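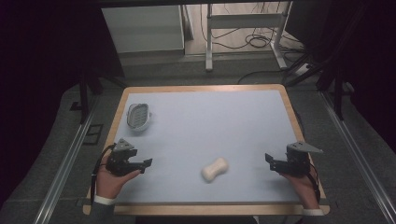 Mostafa El Ouafi says the autofocus lost him twice at his daughter's swim meet and then never again once he'd changed one setting, and he'd like us to put that setting on page one of the manual. We probably will! Notes like his are why we're opening another round of field testing for the Kullora, our pocket camera with a fixed lens, and why we need more people carrying it.

Call for field testers — Kullora compact camera

Stotier is looking for 161 people to use a Kullora for 4 weeks, starting in May. You don't have to be a professional. We'd love to hear from parents, hikers, bird people, wedding guests who always end up taking the pictures, and anyone who gave up on a "real" camera because the menus drove them nuts.

What you'd do

Take the camera with you most days and shoot at least 1,000 frames over the test period (it goes faster than you'd think, especially with burst mode on). Bad light is very welcome. Send us a short note every Friday with whatever you liked, hated or couldn't find. Four or five sentences is plenty, and blurry pictures are useful too, so please don't delete them all.

What you'd get

The camera on loan, a spare battery, a memory card and a Zernel wrist strap. The camera and battery come back to us at the end, but the card and strap are yours. Testers who finish can buy a Kullora at our staff price. All your photos stay yours — we only look at the ones you choose to upload, and we'll ask before showing them to anyone outside the team.

Who can apply

Anyone 18 or over with a US mailing address and a computer that can read an SD card. People who wear glasses, please apply! We've changed the viewfinder since the last round and want to know if the new eyecup is any better. Left-handed shooters too.

How to apply

Email Aurélien Joly on the Stotier testing desk with the subject line "Kullora field test." Tell us what you like to photograph, what you use now (a phone is fine) and one thing about it that bugs you. No portfolio needed. Shipping is on us both ways, through El Sherbiny, and you'll get a tracking number the evening before your camera goes out.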